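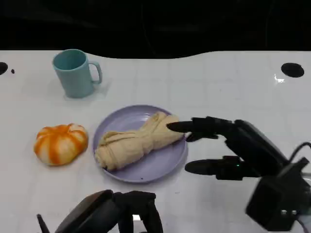

Right index on the end of the bread, thumb still open. Left hand parked at the front edge.

Bench log — the Joltwood hands, November
3 min read

Home Notebook Hardware Faults People

OK, so the right hand is faulting on the bread again and I want to get this down before I forget which thing I changed when.

Setup is the same tabletop set we've been using all month: teal mug at the back left, the striped pumpkin, bread on the lavender plate. The job is bread off the plate, over to the left, done. The mug and the pumpkin just have to survive. I did 13 runs before lunch and the right hand dropped out on 10 of them, always in the same spot. Index finger touches down, thumb starts to come in, and then the thumb joint throws an overcurrent and the whole hand goes limp. Nasty part: the arm doesn't know. It carries on up with a floppy hand on the end of it, and on run six it dragged the plate a good way toward the edge before I hit the stop.

My first guess was the bread, because it's a lumpy twisted thing and the index never lands on the same fold two times running. So I swapped in the pumpkin. Same fault! Then I ran the close on plain air, no object at all, and got it there too, just less often. So it's the hand.

Florian thought it was the thumb tendon binding. We took the cover off and it moved freely by hand, no grit, nothing chewed up. Put it back together, green light on the thumb base came up fine, which tells us very little (it stays green through the fault, please somebody fix that).

Then Mechthild asked if anyone had touched the current limits after the Dikon update. Well. The update put the thumb limit back to its default and left the fingers alone. The log shows the thumb tripping within 2 ms of the close command, way before it could be pushing on anything — that's just the motor starting up. I put our old limit back in and ran the air close 100 times. Clean. Bread after lunch: no faults so far, but I only got a few in before Andor needed the table.

Still open, and the bit that bothers me more:
- A hand fault has to stop the arm. Right now it doesn't. I've asked Rupert for a hard link between the two and until it's in, one person stays on the stop button for every run. Yes, air closes too.
- Limits file should get checked at startup against our saved copy. I'll write that.
- Left hand got the same update. I haven't looked at its limits yet, so leave it parked.
- The plate slides too easily. Try a bit of grip mat under it.

Mathias, if you're on in the morning, please don't take the next update until I've done the check script.

Recent entries
Baudry gripper: stripped screw, again
Prurndale demo, what to pack
Wrist cable rubbing at full reach
Stop button wiring notes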